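Protokoll der Besprechung Störung Greifer rechts, Arbeitsplatz Hutaufnahme

Datum: 27. Juli 2023
Ort: Zirine, Standort Nollolstead, Besprechungsraum Erdgeschoss
Anwesend: Geert Vermeulen (Leitung), Svitlana Didenko, Yao-tsung Kan, Sarla Awasthi (Protokoll)
Entschuldigt: Faizal Sitompul
Verteiler: Anwesende, Sitompul, Ablage Arbeitssicherheit

TOP 1 Protokoll der letzten Besprechung

Ohne Änderungen angenommen. Der offene Punkt zur Kabelführung am linken Handgelenk wird in die nächste Besprechung verschoben, da er mit der Störung nichts zu tun hat.

TOP 2 Hergang der Störung

Didenko berichtet. Im Durchlauf 371 der Aufgabe »Hut vom Tisch aufnehmen und auf den großen Drahtständer setzen« blieb der rechte Greifer nach dem Ablegen geschlossen. Die Krempe des Huts war zwischen den Fingern eingeklemmt. Der Arm führte die Rückzugsbewegung trotzdem aus und zog Hut und Ständer mit. Der Ständer kippte gegen den linken Arm, worauf dessen Kollisionsüberwachung ansprach und beide Arme anhielt.

Didenko hat den Halt an der Konsole quittiert, die Arme in den Haltezustand gebracht und die Greifersteuerung (Terari) neu gestartet, um die Finger zu öffnen. Der Greifer öffnete. Beim Zurücklegen des Huts auf den Tisch schloss er ohne Befehl von der Bedienseite. Ihre Hand befand sich zu diesem Zeitpunkt neben dem Greifer, nicht zwischen den Fingern. Sie hat daraufhin den Not-Halt betätigt. Kein Personenschaden. Der Vorfall wird als Beinaheunfall geführt.

Sachschaden: ein verbogener Stab am Drahtständer, ein Kratzer am Fingerträger. Der Hut hat eine Druckstelle in der Krempe und wird weiter verwendet.

Vermeulen fragt, warum die Hand im Arbeitsraum war, obwohl die Antriebe unter Spannung standen. Didenko: Die Arbeitsanweisung verlangt für das Umsetzen von Gegenständen nur den Haltezustand. So ist seit März an allen Arbeitsplätzen gearbeitet worden. Kan bestätigt das. Die Anweisung unterscheidet nicht zwischen einem normalen Umsetzen und dem Umsetzen nach einer Störung.

TOP 3 Auswertung der Aufzeichnungen

Kan hat die Protokolldateien der Armsteuerung und der Greifersteuerung übereinandergelegt. Die Zeitstempel beider Geräte laufen auseinander und mussten von Hand abgeglichen werden. Die Ergebnisse:

a) Ausbleiben des Öffnens. Der Öffnungsbefehl wurde von der Armsteuerung gesendet, von der Greifersteuerung aber nicht bestätigt. Die Verbindung zum rechten Greifer war für 278 ms unterbrochen. Der Befehl fiel in diese Lücke und wurde nicht wiederholt. Die Ablaufsteuerung wertet die Bestätigung nicht aus und ging nach Ablauf der fest eingestellten Wartezeit zum Rückzug über.

b) Unbefohlenes Schließen. Nach dem Neustart übernahm die Greifersteuerung den letzten gespeicherten Sollwert, und der lautete »geschlossen«. Zwischen dem Ende der Referenzfahrt (Öffnen) und der Übernahme des Sollwerts liegt eine Pause, in der der Greifer betriebsbereit und offen erscheint. Genau in dieser Pause wurde der Hut umgesetzt.

c) Schließkraft. Der Neustart hat die arbeitsplatzbezogene Kraftbegrenzung gelöscht. Es galt der Auslieferungswert. Kan hat den Zustand am abgesperrten Arbeitsplatz mit der Messdose nachgestellt und 61 N an den Fingerspitzen gemessen. Die Finger laufen spitz zu, die Kraft wirkt also auf eine kleine Fläche.

Awasthi weist darauf hin, dass der Haltezustand nur die Armachsen betrifft. Die Greifer werden von ihm nicht erfasst. Im Sicherheitskonzept steht »alle Bewegungen gesperrt«. Das ist falsch und war es schon bei der Inbetriebnahme.

Vermeulen hält fest, dass damit drei voneinander unabhängige Mängel vorliegen und getrennt verfolgt werden. Eine Korrektur nur an der Verbindung genügt nicht.

TOP 4 Ursache der Unterbrechung

Noch nicht abschließend geklärt. Kan vermutet den Stecker am rechten Handgelenk. Beim Bewegen des Kabels im Stillstand ließ sich der Aussetzer mehrfach auslösen, allerdings nur bei weit nach innen gedrehtem Handgelenk. Diese Stellung kommt beim Anfahren des großen Ständers vor, beim kleinen nicht. Das würde erklären, warum die Durchläufe mit dem kleinen Ständer bisher unauffällig waren.

Didenko hält auch das Kabel selbst für möglich. Es wurde beim letzten Greiferwechsel mit einem engeren Bogen verlegt – eine Zugentlastung fehlt an dieser Stelle.

Das Kabel stammt von Hladun, ebenso der Stecker. Sitompul hat vorab per E-Mail mitgeteilt, dass Hladun die Teile nur komplett zurücknimmt, also nicht der Stecker allein eingeschickt werden kann. Ersatz liegt im Lager. Beschluss: Kabel und Stecker werden zusammen getauscht, die Altteile bleiben bis zur Klärung verschlossen in der Werkstatt und werden nicht geöffnet.

TOP 5 Sofortmaßnahmen

5.1 Hände im Arbeitsraum nur noch bei abgeschalteter Greiferversorgung. Der Schalter sitzt derzeit hinter dem Tisch und ist von der Bedienseite schlecht zu erreichen. Kan setzt ihn nach vorn. Bis dahin wird der Not-Halt verwendet, auch für normales Umsetzen. Didenko merkt an, dass sich die Zeit zwischen den Durchläufen dadurch deutlich verlängert. Vermeulen nimmt das in Kauf.

5.2 Kein Neustart der Greifersteuerung mit einem Gegenstand zwischen den Fingern. Klemmt ein Gegenstand, wird die Versorgung abgeschaltet und der Greifer am Handrad geöffnet.

5.3 Nach jedem Neustart ist die Kraftbegrenzung an der Konsole abzulesen und in das Schichtblatt einzutragen. Ohne Eintrag kein Durchlauf.

5.4 Die Maßnahmen gelten für beide Greifer und für alle Arbeitsplätze mit Terari-Steuerung, auch wenn dort bisher keine Störung gemeldet wurde.

TOP 6 Änderungen an der Software

Kan stellt zwei Varianten vor.

Variante 1: Die Ablaufsteuerung wartet auf die Bestätigung des Greifers und wiederholt den Befehl. Bleibt die Bestätigung aus, hält der Ablauf vor dem Rückzug an. Kurzfristig umsetzbar.

Variante 2: Zusätzlich wird die Fingerstellung vor dem Rückzug mit dem Sollwert verglichen. Das deckt auch den Fall ab, dass der Befehl ankommt, der Greifer aber mechanisch hängt. Aufwendiger, weil der Messwert bei dünnem Stoff stark streut. Bei der Hutkrempe liegt der Unterschied zwischen »leer geschlossen« und »Stoff gefasst« nahe an der Auflösung des Gebers.

Awasthi spricht sich für Variante 2 aus, Didenko für Variante 1 mit späterer Ergänzung. Beschluss: Variante 1 wird sofort umgesetzt, Variante 2 wird an diesem Arbeitsplatz erprobt. Für die Freigabe ist nur die Abfrage »offen« nötig, die Streuung im geschlossenen Zustand spielt dafür keine Rolle.

Der gespeicherte Sollwert wird beim Start künftig verworfen. Der Greifer bleibt nach der Referenzfahrt kraftlos, bis ein neuer Befehl von der Konsole kommt. Die Kraftbegrenzung wird in den Startdatensatz geschrieben. Kan prüft, ob die Greifersteuerung das dauerhaft speichert oder ob die Armsteuerung den Wert bei jedem Verbindungsaufbau neu senden muss.

TOP 7 Umgang mit den vorhandenen Daten

Didenko fragt, ob die früheren Durchläufe verwertbar bleiben. Kan hat nach Lücken in der Greiferverbindung gesucht und 2 weitere Fälle gefunden, beide mit dem großen Ständer, beide kürzer und ohne sichtbare Folgen für den Ablauf. Sie werden gekennzeichnet und bis auf Weiteres nicht verwendet. Durchlauf 371 wird vollständig aufbewahrt, einschließlich der Zeit nach dem Halt.

Vermeulen bittet darum, abgebrochene Durchläufe grundsätzlich nicht mehr an der Konsole zu löschen. Bisher war das der jeweiligen Bedienperson überlassen.

TOP 8 Aufgaben

Vermeulen: Meldung des Beinaheunfalls, Korrektur des Satzes zum Haltezustand im Sicherheitskonzept.
Kan: Tausch von Kabel und Stecker rechts, Zugentlastung an beiden Handgelenken, Versetzen des Schalters, Softwarestand mit Variante 1.
Didenko: neue Fassung der Arbeitsanweisung mit eigenem Abschnitt »Umsetzen nach Störung«, Einweisung beider Schichten.
Awasthi: Prüfung der übrigen Arbeitsplätze auf den Auslieferungswert der Schließkraft, Erprobungsplan zu Variante 2.
Sitompul: Klärung der Rücknahme mit Hladun, Anfrage bei Terari zum Verhalten nach Neustart.

Der Arbeitsplatz bleibt für Durchläufe gesperrt, bis die Punkte von Kan erledigt und von Awasthi abgenommen sind. Messungen und Einrichtbetrieb ohne Person im Arbeitsraum sind erlaubt.

TOP 9 Verschiedenes

Der verbogene Drahtständer wird ersetzt und nicht zurückgebogen, weil die Ablageposition sonst neu eingelernt werden müsste. Der Ersatz ist bauformgleich.

Die Uhren der beiden Steuerungen sollen auf eine gemeinsame Zeitquelle gelegt werden. Kan übernimmt das ohne Termin.

Nächste Besprechung nach der Abnahme. Einladung durch Vermeulen.

Für das Protokoll: S. Awasthi

Anlage: Arbeitsplatz Hutaufnahme
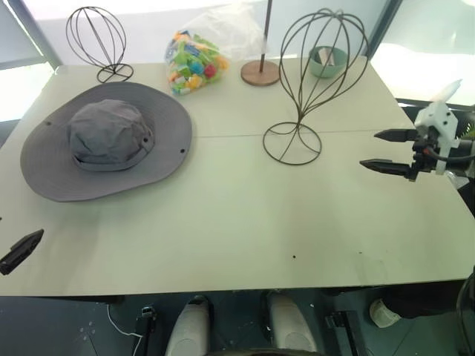 Faizal Sitompul: Zu 5.2 habe ich einen Einwand. Das Handrad ist bei montiertem Fingerträger nur von der Rückseite zugänglich, man greift dafür über den Arm hinweg. Bei abgeschalteter Greiferversorgung stehen die Armachsen aber weiter unter Spannung. Ich bitte darum, für das Öffnen von Hand ausdrücklich den Not-Halt vorzuschreiben, auch nach dem Versetzen des Schalters, und das vor der Einweisung in die Arbeitsanweisung aufzunehmen. Die Anfrage an Terari geht heute raus, Hladun habe ich telefonisch noch nicht erreicht.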